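# Charge for the postage

Most advice given to small online craft sellers includes the instruction to offer free shipping. It's usually delivered as settled fact. Raise the item price to absorb the postage, switch the shipping line to zero, and sales go up. I followed it for two years with my shop, Gonside, which sells hand-bound notebooks and the refills that go in them. I now think it's poor advice for a shop of that size, and that the people who repeat it have mostly never separated the postage from the rest of their costs.

My position is narrow. A large retailer with its own warehouses and a negotiated carrier contract can offer free shipping and know what it costs. A person working from a spare bedroom in Mendcombe, buying labels one at a time, usually can't. The two cases share a label on the checkout page and very little else.

## What gets averaged

To fold postage into price, you need one postage figure per product. Postage doesn't come that way. It depends on weight, on the size of the box, on distance, and on how many items go in together. Of these, the seller controls the box. The buyer controls the rest.

So the seller takes an average. In my case the average was fair for a single notebook going a medium distance, too low for a single notebook going across the country, and far too high for anyone buying more than one. A buyer who ordered four notebooks paid the hidden postage four times, though all four went out in one carton. The best customers were paying for the worst parcels.

I didn't see this for a long time. The monthly totals looked acceptable and the shop made a small profit. An average can balance in total while being wrong on nearly every order that goes into it, and a total is the only number most seller dashboards put on the front page.

I finally went back through the records last March. There were 2,008 orders, exported from Kineto, the label software I use, and matched by order number to the sales file. Kineto records the postage paid and the declared weight. The sales file records the items and the price. Neither will show you margin per order, and joining them took an evening and a spreadsheet formula I had to look up.

The result was easy to read. Single-refill orders lost money once the envelope and the payment fee were included. Single-notebook orders made a little. Orders with several items made almost all the profit, and they were the smallest group.

## The refill problem

Refills deserve a separate note. A refill is light and cheap, and it brings people back. Under free shipping, I had two bad choices. I could price the refill to cover its own postage, and then it looked absurd beside the notebook it belonged to. Or I could price it to look reasonable and lose money on each one that shipped alone.

I chose the second and told myself it was a marketing expense. I have since become suspicious of that phrase. A marketing expense should have a budget, a start and an end, and some way to check what it bought. Mine had none of those. It was a loss I had given a better name.

Bradley Stockdale, who sells turned pens and has been at this longer than I have, disagrees with me on the point. His argument is that the loss on a refill buys a repeat visit, and that a repeat visitor costs nothing to reach. I accept the second half. On the first, my records don't support him. Customers who bought a refill alone mostly bought another refill alone the next time. He has pens to sell them and I don't, which may be the entire difference, and it's a fair reason for him to keep doing what he does.

## The usual objections

The first objection is that buyers abandon the cart when they see a shipping charge. Some do. The relevant question is which ones. If the lost orders are single refills that were losing money, each abandoned cart is a saving. A conversion rate that counts every order as equal will report this as a failure, and the seller who watches only that number will reverse a change that was working.

There is also a timing issue that gets mixed in with this one. Buyers object to a charge that first appears on the last screen. They object much less to one stated in the listing next to the price. I put the postage in the second line of every description, in plain text, with the combined rate for extra items directly after it. Messages asking about shipping dropped to nearly none.

The second objection is that marketplace search favors listings with free shipping. It may, on some marketplaces, some of the time. Ranking rules are changed without notice and rarely published in full. I wouldn't set the price of a physical product by guessing at a rule I can't read. If a large share of your traffic comes from search placement, test it on a few listings and leave the rest alone until you have enough orders to judge.

The third is that everyone else does it. Everyone else's accounts aren't available to me.

## Thresholds

A common middle course is free shipping above a certain order value. I think this is better than free shipping on everything, and I used it for a few months. It does push buyers toward larger orders, and those are the orders that can carry the cost.

The weakness is that the threshold is set in dollars and the postage is charged by weight. My heaviest product isn't my most expensive one. The large ledger, boxed, came out just over 800 grams, which put it into a higher rate than the same value in pocket notebooks. A buyer could pass the threshold with one ledger and a refill and leave me less than a buyer who had fallen short of it. The rule rewarded the wrong basket in a small number of cases, and I got tired of writing exceptions.

If your products all have a similar ratio of price to weight, a threshold will probably serve you well. Weigh them packed before you decide. Unpacked weights are useless for this, and most of the weights I see in listings are unpacked.

## Packaging belongs in the item price

People who move to charging postage often overcorrect and add a "shipping and handling" amount. I'd advise against it. The carton, tissue, tape and label are costs of selling the product, and they barely vary between orders. They can be averaged safely. Put them in the item price, and let the shipping line show postage only.

This gives you a useful check. The shipping collected over a month should match the postage paid over the same month, within a small margin. If it drifts, either a rate has changed or a carton has. Mine drifted by 7 percent in the spring, and the cause was a box. I had moved to a slightly deeper carton from Parsons when the usual one was out of stock, and the extra depth pushed some parcels into a different size class. Under the old arrangement I would never have found it. The loss would have gone into the general average along with everything else.

Mervyn Haworth, who does my bookkeeping, had been asking for the two figures to be kept apart from the beginning. He pointed out that a cost with its own line gets looked at. I'd treated this as an accountant's preference for tidy columns, and I was wrong to.

## What I would tell a new seller

Start with postage charged at cost and stated early. It's easier to drop a charge later than to introduce one to customers who have never paid it – I did it in the hard direction and spent a few weeks answering polite complaints. Keep the rates simple: one figure for the first item, a smaller one for each item after. Round to something readable.

Then leave it alone long enough to collect data. A slow month after a price change proves very little in a shop where a single wholesale inquiry can double the total. I waited through a full quarter before comparing, and I'd wait longer if I were doing it again.

Order volume at Gonside is lower than it was under free shipping. Profit is higher, by less than I'd hoped. I pack fewer parcels for it, and the multi-item customers, who are finally paying a fair price, order a little more often.
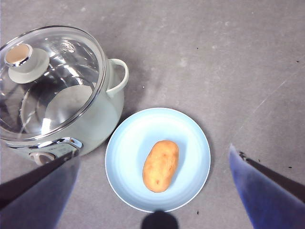
I review the rates twice a year, when the carriers publish their changes, and again whenever the carton changes. Between those dates I leave the numbers as they are. The refills still sell, mostly in threes now, and the price on them covers the envelope.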